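Drelwood Library Service to replace paper membership cards from June

Drelwood Library Service has confirmed that the paper membership cards in use at its Skotside and Drelwood branches will be withdrawn in June. Members will be issued with a plastic card carrying a single number, valid at both branches and on the Tipoki online catalogue.

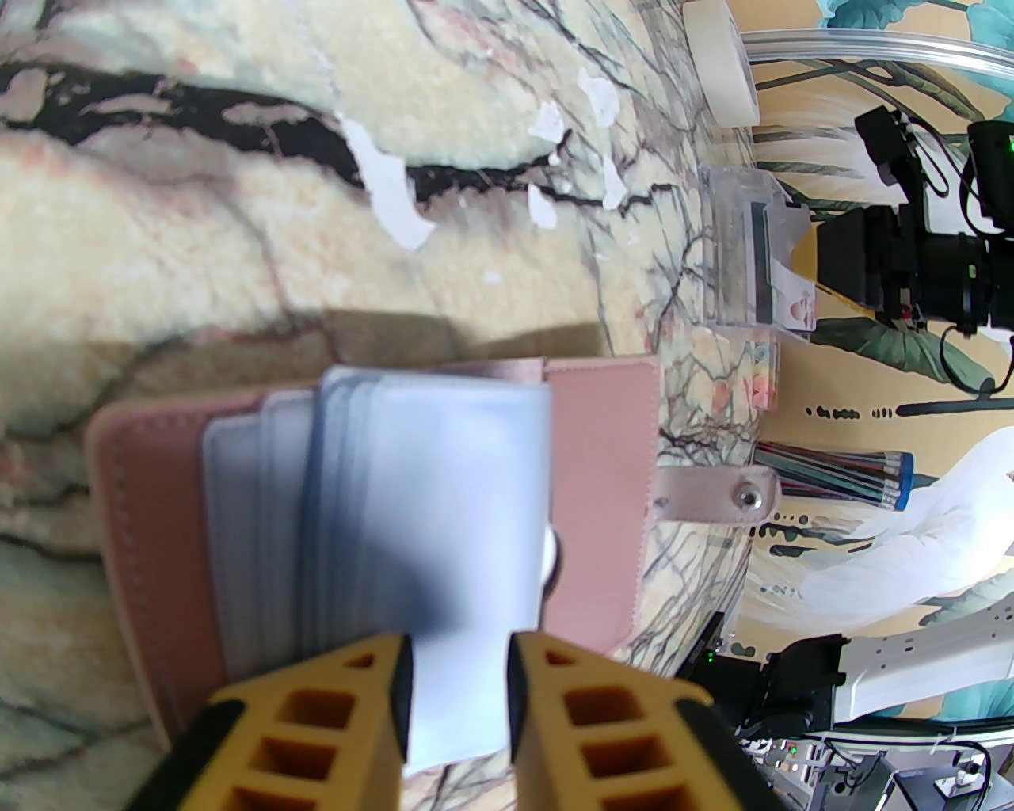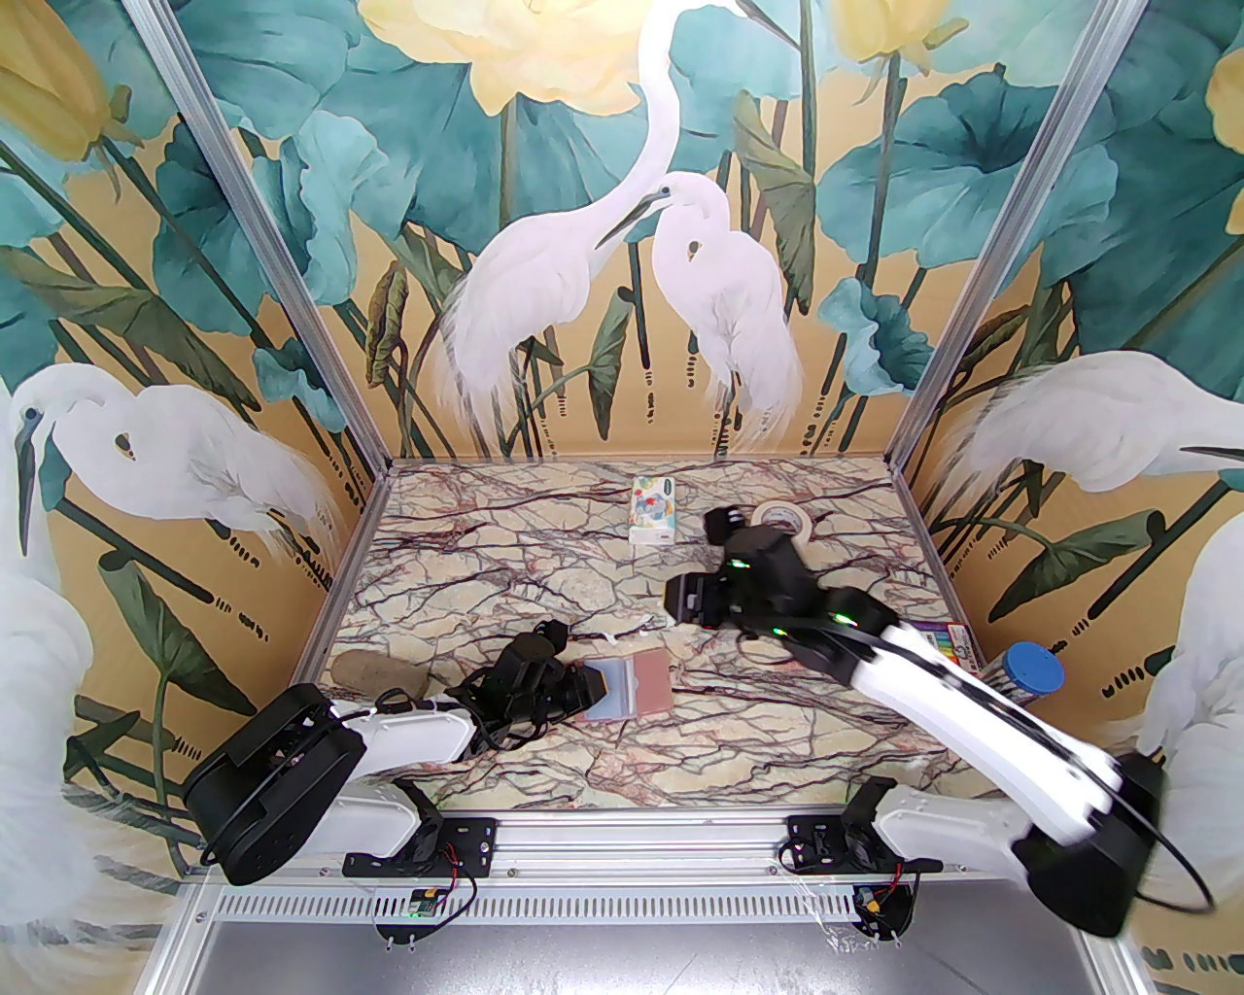
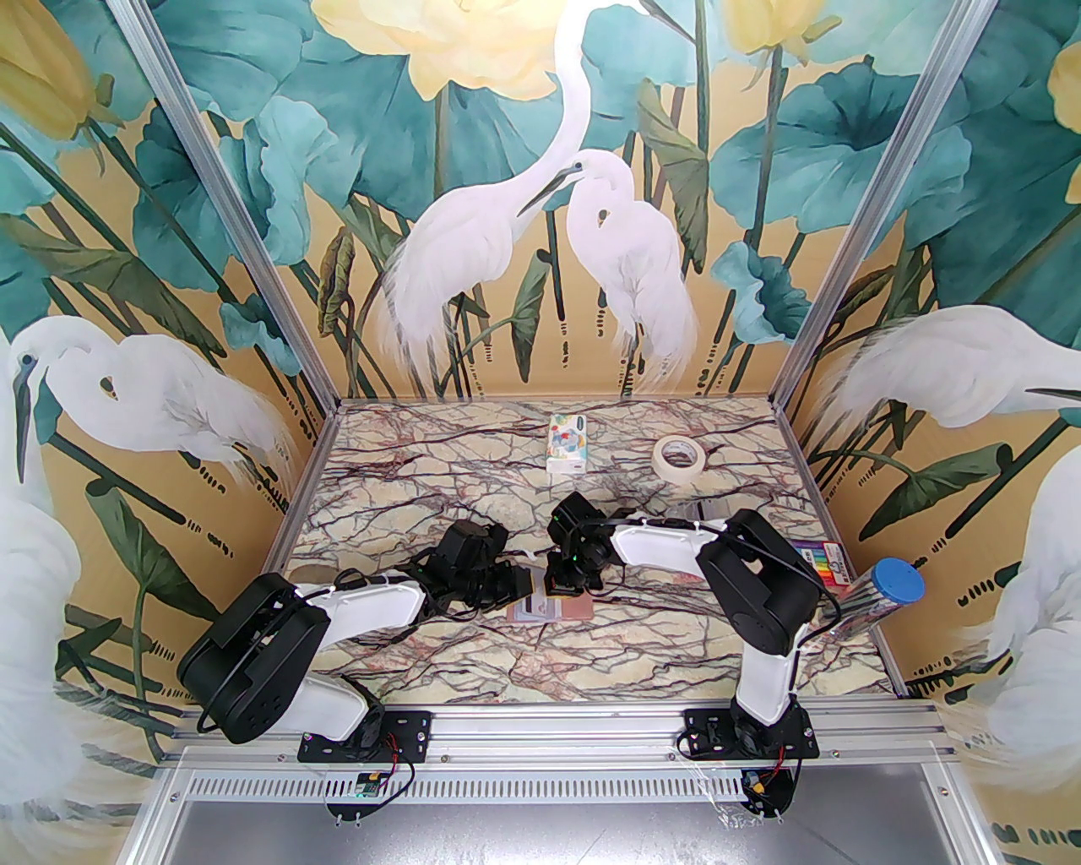
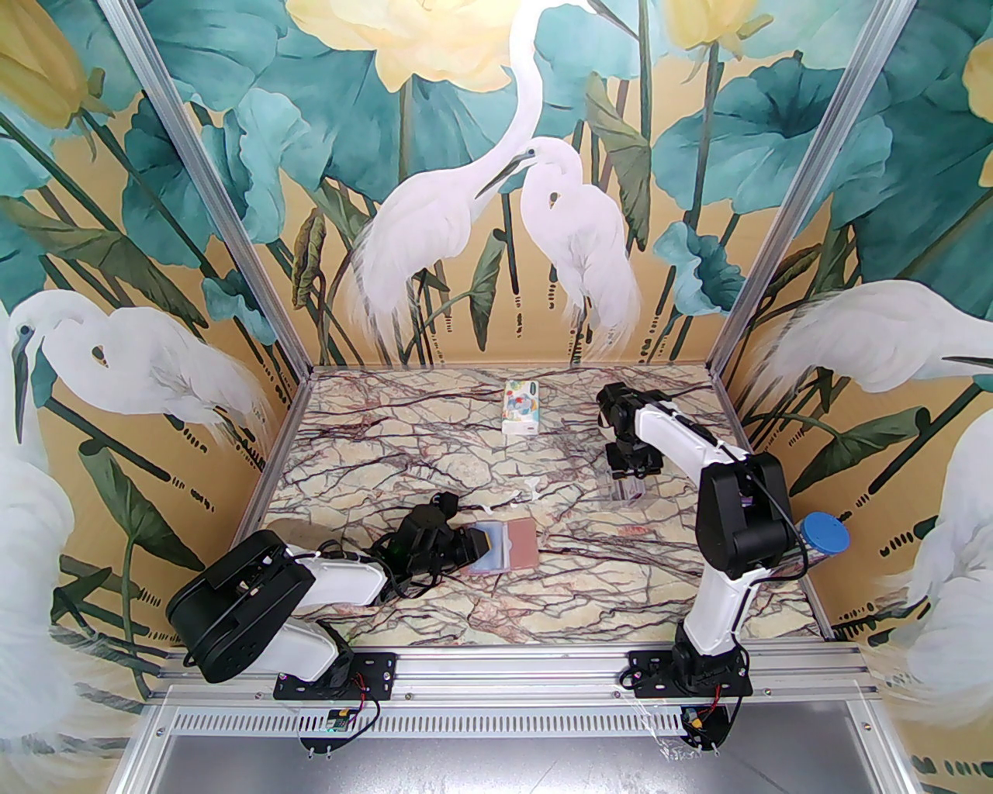
The change follows a review of lending arrangements carried out over the winter. At present, a reader who uses both branches must hold a separate card for each, and loans made at one cannot be renewed at the other. The new card is the size of a bank card and will fit the clear sleeves of an ordinary card holder, such as the pink one with the snap strap in the first photograph. Members who prefer not to carry a card may give their number and postcode at the desk.

The service has 3,000 registered members, of whom 1,500 have borrowed an item in the past year. Cards for these active borrowers will be sent by post to the address held on file. All other members are asked to collect theirs in person, bringing one document that shows their current address. Children's cards will be handed to a parent or guardian.

There is no charge for the first card. A replacement for a lost or damaged card will cost £2, payable at either branch. Existing loans, reservations and reading histories will be moved to the new number and do not need to be entered again.

Work on the lending records will be carried out by Moltitel, the service's systems supplier. The online catalogue will be unavailable on the Friday before the change, and reservations cannot be placed or cancelled on that day. Both branches will remain open for returns until 5 pm. Items due back on the Friday will be extended to the following week without a fine.

Members who have recently moved house should inform their branch before the end of May.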